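Progress report to the Enason Fund
Project: The Nenda pattern books – cataloging, repair and public access
Prepared by: Osvaldo Barbieri, Sala Museum of Printed Paper, Trernovach
Date: 12/28/24

Dear members of the Fund,

With this report I inform you about the work done since June on the pattern books of the Nenda wallpaper works. The first report was mostly about the move of the books and the preparation of the storage room. This one is about the books themselves, and I am glad that I can now write more about paper and less about shelves.

1. Present state of the catalog

The collection has 10 bound pattern books. The oldest is from 1887, the year when Nenda started to sell to shops outside of our region. When we received the books we had only a handwritten list, which gave the color of the cover and sometimes the name of the salesman who carried it. There was no list of the patterns.

We have now described 399 sheets. For each sheet we record the pattern number printed on the back, the size of the repeat, the colors, the kind of paper, the damage, and any notes in pencil. The notes take more time than I planned in the application. Many are prices or names of customers, and in the older books the handwriting is difficult even for people who grew up here. In several places a price was erased and a new one written on top. We copy both when both can be read.

A problem came up with the pattern numbers. We believed that each number belonged to one design only. In the third book we found the same number on a striped paper and on a paper with birds, and both are clearly original labels. It seems that Nenda used a number again after a design was no longer sold. For this reason we now give every sheet our own number also, and we went back and corrected the entries that were already finished. It cost us most of September, but the catalog would be of little use without it.

2. Repair

Two of the books could not be opened fully when the work began. The glue on the spine had become hard, and each time a page was turned the paper cracked close to the binding. Both have now been taken apart, cleaned and sewn again. The first is back in storage. The second is still under weight and will stay there until the boards are flat.

The sheets with flock (the wool dust which gives a velvet feeling to the pattern) are still our main worry. The dust comes off very easily. We decided not to treat these sheets for now. We put a thin smooth paper between them and we do not allow them to be handled without a reason. I asked for advice from a colleague who works with textiles, and she was of the same opinion. If the Fund agrees, I would like to keep the money planned for the flock sheets until next year, when we will know more.

There was a small water leak in the corridor next to the storage room in the fall. The books were not touched by it. The pipe has been replaced by the owner of the building and this was not charged to the project.

3. Designs and their history

I know that this part interests some of you the most. Nenda is remembered in the town for its damask papers, with the large leaves and curls in brown or green on a light ground. Older people in Trernovach still call any such paper "a Nenda," also when it was made somewhere else. But in the books the damasks are fewer than I expected. Small flowers, stripes and imitations of wood were the daily business, and they were cheaper. The damasks went to dining rooms, to hotels and to the offices of lawyers.

The books show also how the company saved on printing. The same medallion appears in three books, first with many colors, later with two tones of the same brown. A fern pattern was sold first as a wall paper and then, printed smaller, as a lining for drawers and boxes. I did not find this written in any letter of the company. One sees it only when the sheets lie next to each other.

4. Public access

The open afternoons have continued once a month in the reading room. Visitors may look at the strongest of the books together with a member of the staff. Several people brought pieces of old wallpaper from their own houses to compare. In one case we could find the pattern and the year, and the family left us a small piece for the collection.

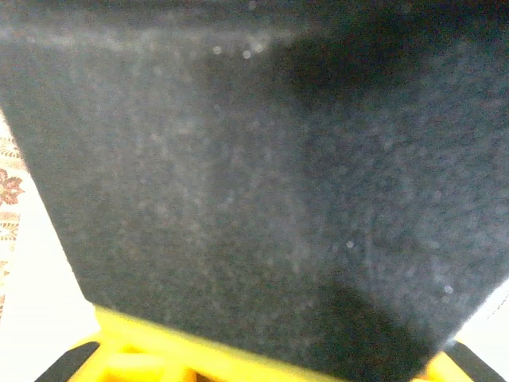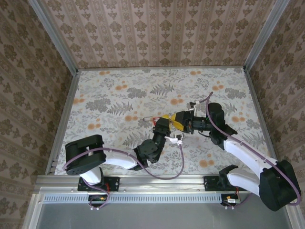
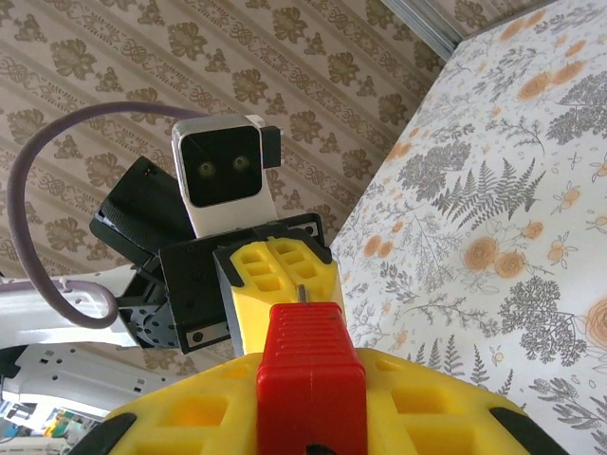 Second picture: brown and cream damask on the walls, with gray ferns and orange flowers on the surface below.

The school visits were less successful. We offered them for the morning, and the teachers told us that the bus arrives too late for this. From spring we will offer them after lunch. The worksheet for the children must be made shorter as well – the page about block printing is too difficult for the younger ones, and they want to draw, not to read.

5. Money

The spending is within the plan except for one point. Acid-free boxes became more expensive, and the large format had to be ordered from a different supplier. We covered the difference from the travel line, where little was used. The full table with the receipts is sent separately by our office.

6. Next steps

Until the next report we intend to finish the description of the remaining sheets in the last three books, to return the second repaired book to storage, and to put the first part of the catalog online. The texts for this part are written, but they must still be checked by a person with better knowledge of the old trade names for colors. "Havana" and "tobacco," for example, are used in the books for browns which I cannot tell apart.

I have also one request. The agreement says that the online catalog must be in one language. We would like to add short English titles to the entries, at no extra cost to the Fund. Please let me know if a change of the agreement is needed for this, or if a letter is enough.

With kind regards,
Osvaldo Barbieri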